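Jidstead bench notebook
November 25, 2021
Flollura parts and cases, re-sort

Carried over from the previous page: the small parts list and the case list still do not share an ID scheme. The merged sheet runs to 2,226 rows, most of them fasteners and not touched today. The rows that matter are the 246 tagged "case" and the untagged molded parts that keep getting filed with them. The tag was applied by color in the first pass. Color is a poor key. Two purples and a lavender ended up under one entry, and anything pink went to a single line no matter what it was.

Method for today, so it can be repeated:

Take one item at a time. Record shape first, then edge features, then color, in that order. Color goes last and in plain words (red, pink, purple). No shade names off the packaging, as those differ between suppliers. If the function is not known, the function column stays blank. A blank is easier to fix later than a guess.

Started with the molded parts. The red piece is entered as "small, angular, box or holder form, orange insert in opening". The insert stays with its holder and gets no row of its own. The white curved piece is thin-walled, shell or cup shape, and was standing upright near the red one on the translucent surface. Entered as "shell, white, curved". Old sheet had a white part listed as "cover, left" with no drawing reference. Could be the same item. Not merged until a drawing turns up.

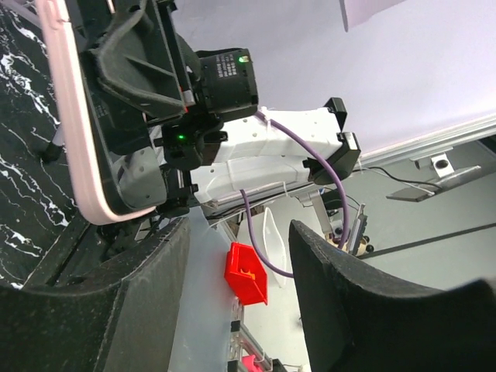 Remark from the far bench on reading this over: shape first is fine for molded parts, but a shell and a cup will get two different names from two different people, and the sheet will split again by December. Suggested a fixed word list of 17 terms, printed and taped inside the cabinet door.

Agreed in principle. Drafted the list on the facing page. "Shell" covers anything thin and curved with one open side. "Cup" is struck out. "Holder" is allowed only where something seats in it. "Disc" and "roll" are both in for now, see below. Also struck out: "bracket (misc)", "cap (misc)", and everything else with "misc" after it. There were a lot of these.

Surface note. Translucent sheet is acceptable for laying out colored parts, less so for the white ones. Contrast is low at the rim and the caliper jaw is hard to place by eye. Dark cloth would do. The black marble-pattern surface is good for contrast, but the white veining gets read as an edge when sketching outlines. Use plain dark if available.

Pink part. Had been filed under cases on color alone. Matte, rounded at the top, tall and narrow when seen edge-on. Thin pale line or groove along the middle of the rim, and a narrow step partway down one side. Whether the line is a mold seam or a functional groove is open. Test for a seam: run a fingernail across it at two or three places. A parting line usually stands proud or is flush with slight flash, while a cut groove catches the nail evenly. Write down the result and not the conclusion. 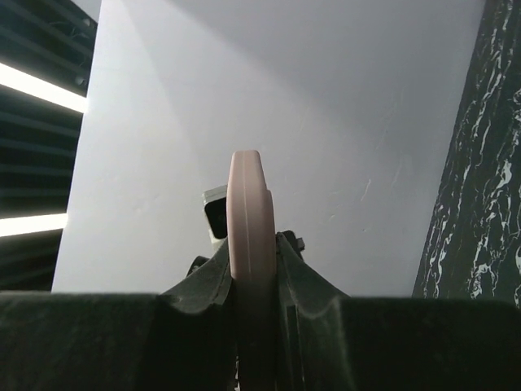 The step on the side matters more than the line for identification. A seam appears on any two-part molding and tells you little. A step in the contour is there by design or by damage, and either way it separates this part from a plain disc. Entered as "disc or roll, pink, matte, line along rim, step one side". Long for the column. Column widened.

Storage for this one: upright, between dividers, rim up. Flat stacking hides the only two features worth looking at. The Fiscombe trays have slots for upright storage but the dividers are spaced for thin stock, and a thick part has to take two positions. Remove every second divider in the bottom tray and leave the rest alone.

Then the cases proper. The old procedure was to lay each one face down and note the camera opening. It works but uses the whole bench and says nothing about fit along the sides. Edge-on is quicker. The side of a case carries the button covers and any slot or notch, and their order and spacing separate models better than the back does — provided both long edges are recorded. One edge alone is ambiguous. A plain edge should be written as "plain" so that it is not mistaken for one that was skipped.

Notation, top to bottom along the edge:
S = short raised button
L = long raised button
R = recessed slot
N = notch
- = plain stretch, not to scale

Worked through the purple and the lavender first, those being the two the color tag had run together. On the edge recorded, the deep purple case has an elongated raised button cover in the middle section and a darker recessed slot lower down. Written L - R. The pale lavender case has three raised oval bumps stacked one over another, the upper one short and the two below it longer, with a small notch just under the last. Written S L L N. No reasonable way to confuse them once the edges are written out. Separate rows from now on. Opposite edges still to be entered for both.
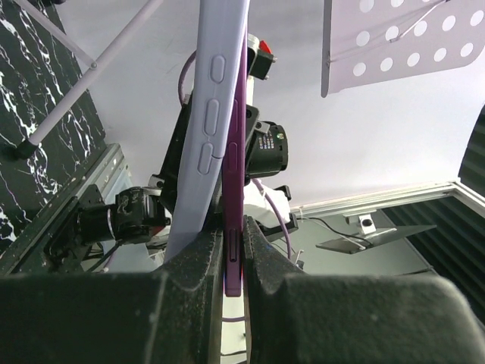 Stergiou

Follow-up on the notation. Orientation has to be fixed or S L L N turns into N L L S in the next hand. Rule: camera end of the case is the top, back of the case toward the writer's left. Where there is no camera opening to go by, mark the entry with a query and leave orientation out of it.

Cases should not lean on one another in the tray. A leaning case puts its corner against the neighbor, and soft material takes a set if left long enough. One case per slot, up to 3 slots spare at the end of each row for later additions.

Labels go on the tray and never on the case. Adhesive residue on matte finishes does not come off cleanly with the mild cleaner, and the stronger one has not been checked on soft plastics. Checking it is a separate job. Use a scrap case, inside face only.

Open items:

Red holder: does the insert come out, or is it bonded? Do not force it.
White shell: find drawing for "cover, left", compare outline.
Pink part: fingernail test, both sides of the step.
Purple and lavender: opposite edges.
Word list: decide between "disc" and "roll", then print.
Sheet: lock the color column to the plain words. Request sent for the shade-name column to be hidden, not deleted, as the reorder forms still pull from it.
Fiscombe: ask whether the wider divider fits the older trays.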